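# Household linen and clothing: a note on folding

*January 2022*

Readers of this blog will be aware that the household at Drustumcombe has been reviewing its arrangements for linen since last May. The present entry concerns the folding of towels and everyday clothing, on which several letters have been received.

Towels are dealt with first. Each one is lifted by a single point, allowed to hang, and then taken by two corners of the same short side. It is folded lengthways into three and afterwards in half. Shelves in the passage cupboard are 400 mm deep, and a bath towel treated in this manner fits with a little room to spare.

Shirts and T-shirts require a wide, flat surface. The bed is preferred to the table, provided that the sheet has first been pulled smooth.

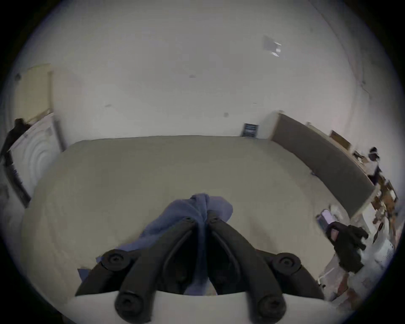
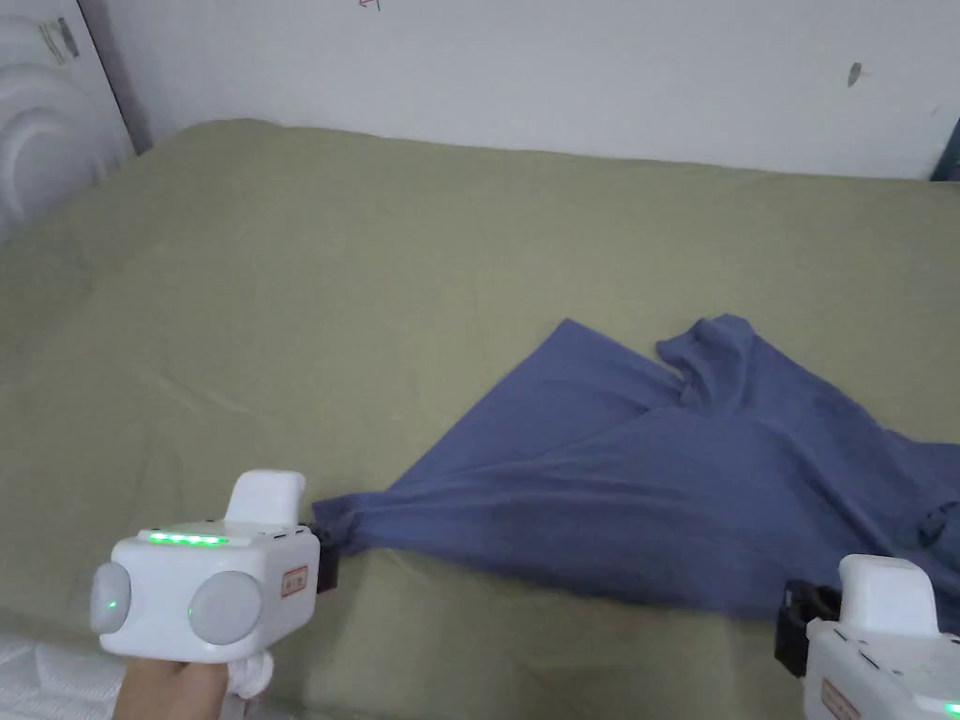 The garment should be laid face down, with the sleeves drawn out before any fold is attempted. Twisted hems are to be opened by hand – shaking alone seldom suffices. Each side is then brought to the middle, and the lower edge is turned up to meet the collar.

Kheri Mbwambo has written to recommend rolling in place of folding, as is the custom in the Kashindye household. The method was given a fair trial. It saves space in a drawer, but on open shelves the rolls did not stay where they were put, and it has been kept for socks and travelling only.

Worn towels are no longer returned to the cupboard. They are cut into cloths of 300 mm square and kept beneath the sink. The Grostura storage box previously used for this purpose has been given over to pillowcases, which had until then been without a settled place.

Bed sheets, fitted ones in particular, will be considered in a later entry.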